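We use cookies to improve your experience on this site. Accept | Manage settings

Sunday, late

Spent most of the evening in the bedroom, putting the soft things in order. The dark window says it's later than I meant to start. The flowered cover is on the bed again, the cream one with the big brown and tan blooms, and it still creases however I pull it. I left the green bundle up against the headboard. It's too thick for the drawer and I don't feel like carrying it to the hall closet tonight.

The fuzzy pants are the problem. They take up half a shelf if I fold them the way I fold jeans.
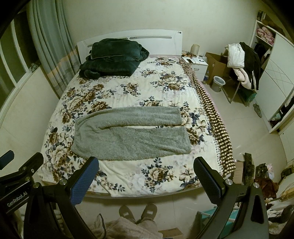

Sawsan Moussa called while I was in there and we talked for a long time about the move to Uvier. She has 96 boxes from Dadberg and thinks she'll need 100. I told her to get rid of some books. She won't. She wants me to come up in May and help her unpack, and I said yes before I looked at the calendar.

After that I went back to the bed. Long folds suit the fuzzy gray stuff better than small ones. Small ones spring open.
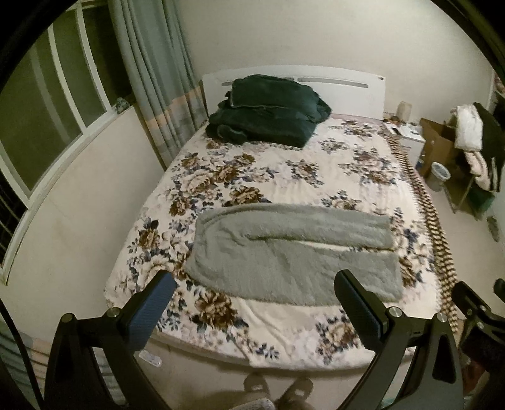 Monday list

Call Pavliuk about the invoice, 3,276, and ask why it came twice.
Look for the Zandura receipt.
Make room in the hall closet.
Up at 6.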